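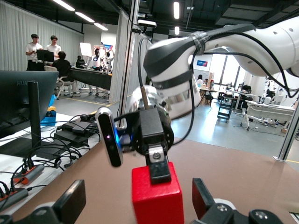
Ticket: wrist camera loses depth on handover, Clarnon fingers vs. stock fingers

Reading time: 7 minutes

Status: open, moved back from "resolved" at our request
Product: Clarnon replacement finger set, Rendari controller
Supplier: Prerent (rental, both items)
Site: Jacobs lab, main floor, two-arm bench
Priority: normal (we asked for high)

Original report

We rented the Clarnon fingers from Prerent in June to compare against the stock set. The task is a handover. One arm picks up a red block, lifts it slightly off the table and holds it. The other arm comes in with its jaws open, one finger on each side of the block, and closes. Then the first arm lets go. The whole thing is guided by the depth camera on the receiving wrist, and the Rendari controller decides when the jaws are lined up.

With the stock fingers this is dull and it works. With the Clarnon fingers the receiving arm stops short, backs off, tries again, and sometimes reports a good alignment when the block is plainly not between the fingers. The controller log says "depth invalid, using last value." We did not ask it to use the last value and would like to know who did.

What we want: either a setting that makes the Clarnon fingers usable with this camera, or a plain statement that they are not compatible. Either one is fine. The product sheet says "drop-in," and we would like that word looked at.

Reply from Prerent support

Thank you for your report. Please confirm that the controller is on firmware 2, that the fingers are tightened as per the leaflet and that the camera window is clean. Depth dropouts are most often caused by lighting. Please close any blinds and try again.

Our reply

Firmware 2, yes. It was on firmware 2 when it arrived in your box.

Fingers tightened as per the leaflet. The leaflet gives a torque for the long screws and nothing for the small ones at the plate, so those were done by feel. If there is a value, please send it.

Camera window wiped. No change.

Lighting: this is a shared hall with rows of tube lights on the ceiling and big windows at the back. We can't black out the hall for a gripper test, and I'd be wary of a gripper that needed it. The stock fingers were tested under the same windows. We did run again in the evening, starting at 7:30 p.m., with daylight mostly gone. Same fault, same message.

Log, first session

9:40 a.m. Stock fingers on the receiving arm. Handover runs clean. Left it looping while we unpacked the rest.

10:25 a.m. Swapped to Clarnon. Recalibrated jaw opening from the menu. The controller accepted it on the first try, which I don't take as proof of much – it also accepts a calibration with the jaws blocked. We checked.

10:50 a.m. First dropout. Receiving arm halts with the jaws open on either side of the block and sits there. The holding arm keeps hold. No contact.

11:15 a.m. Moved the handover point closer to the tabletop, on the theory that the camera wanted a nearer background. Slightly worse, if anything. Moved it back.

11:40 a.m. False alignment. Controller says ready, jaws close, one finger pushes the block on its face and the other closes on air. Holding arm faulted on side load, which is the correct thing for it to do.

1:20 p.m. Checked cables. The wrist cable runs along the arm under a strap, and a tight strap has given us camera trouble before on another bench. Loosened it, reran it with more slack at the joint. No change. Retied.

2:05 p.m. Swapped the camera for the spare of the same model. No change. So it isn't the camera, or it is both of them.

2:45 p.m. Moved power for the camera to a separate strip, away from the arm supplies. There is a nest of adapters and black cords on the side table that I would love to blame. No change.

Prerent support, second reply

Thank you. Our partner reports that the Clarnon finger set has been validated on the Rendari controller for more than 1,000 cycles without a fault. Could you check whether your test object is suitable? Bright colors can affect color cameras.

Our reply

Validated doing what? If it was opening and closing in free air, I believe the number and it tells us nothing. If it was handovers with a wrist depth camera, please send the setup, including where the camera was mounted and at what angle. We asked this on the phone as well and were told it would be looked into.

On the object: it is a plain red block with a matte surface and slightly rounded edges. I can't think of an easier thing to see or to grip. The fault is in depth, and color does not come into the alignment step as far as the Rendari manual says. We tried a gray block anyway. Same fault. We went back to red so that the runs can be compared.

Log, second session

The only test so far that I would put weight on. Same arm, same block, same handover point, Clarnon fingers throughout, no one touching anything between attempts.

Attempts: 156
Clean handovers: 70
The rest: dropouts, false alignments and a few where the arm gave up on its own timer. The log doesn't separate them well and I'm not going to pretend I can.

Then the stock fingers went back on and the same script was run for the rest of the afternoon. No dropout. It did stop once, when somebody leaned on the enable switch.

Notes from watching it:

- The dropouts come in the last bit of the approach, when the jaws are already around the block. Further out, depth looks normal.
- The Clarnon finger is a wide angled paddle near the tip. The stock one is narrow. In the receiving camera's picture the paddle takes up a good part of the lower corner.
- If you open the jaws all the way, the dropouts get rarer. They don't stop. Opening all the way also slows the cycle and brings the finger close to the other arm's gripper, so I don't count it as a fix.
- Tape over the inner face of the paddle made no difference that I could see. I mention it only because someone will ask.

My guess, and it is a guess: the controller masks out the fingers using a shape stored for the stock set. The wider paddle spills out of the mask. Up close the camera gets a patch of very near depth where the controller expects block or table, throws the reading away, and falls back to the last value. That would explain the message and the timing. It doesn't fully explain the false alignments.

Prerent support, third reply

We have passed your guess to Rendari. In the meantime a finger mask can be edited under Tool > Vision > Advanced. As this answers your question we are setting the ticket to resolved.

Our reply, reopening

Please don't set it to resolved. There is no Advanced entry under Tool > Vision on our unit. There is Basic, and there is a grayed-out line with no name. If Advanced needs a license key, say so and say what it costs, as the rental quote didn't list one.

Log, third session

8:50 a.m. Key received from Prerent. Advanced menu appears. No explanation of why it was hidden.

9:30 a.m. The mask editor draws in one color over a live view of the same color. Usable if you know where the fingers end. Drew a wider mask for both paddles.

10:10 a.m. Ran the handover. Dropout message gone. So the mask was at least part of it.

10:35 a.m. False alignment again. Fewer than before by the feel of it, though I haven't run the long script yet and won't claim a rate until I have.

11:00 a.m. Power-cycled the controller to see whether the mask would stick. It didn't. Back to the stock shape, no warning. Redrew, saved under a new name, cycled again. It sticks under a new name. It doesn't stick if you overwrite the default.

11:45 a.m. With the new mask the controller ignores a fair slice of the view near the fingers. That is where the block is during the last bit of the approach. I suspect we have swapped a loud fault for a quiet one – the arm no longer complains, and it is steering on less.

Where this stands

The Clarnon grip itself is good. Once the block is between the paddles it is held well, and we have no complaint about the castings or the fit. With an arm that doesn't steer by a wrist camera I expect they would be fine.

For the handover bench we're staying on the stock fingers. The Clarnon set is off the arm and back in its tray.

Open items for Prerent:

1. Torque for the small plate screws.
2. Setup behind the cycle claim, or drop the claim.
3. Whether "using last value" can be switched off. I would much prefer a stop.
4. A mask file made for these fingers by someone who has the drawings.
5. Whether the rental period can be paused while 3 and 4 are pending. Asked twice now.

Open items for us: long script with the edited mask, and the same again with the camera tilted further out, if the bracket allows it. It may not. The slot is short and the cable already pulls at that end.

Prerent support, latest

Thank you for the detailed update. Items 1 to 4 have been forwarded. Item 5 is a matter for accounts.

Contact support | Copyright Prerent | Back to top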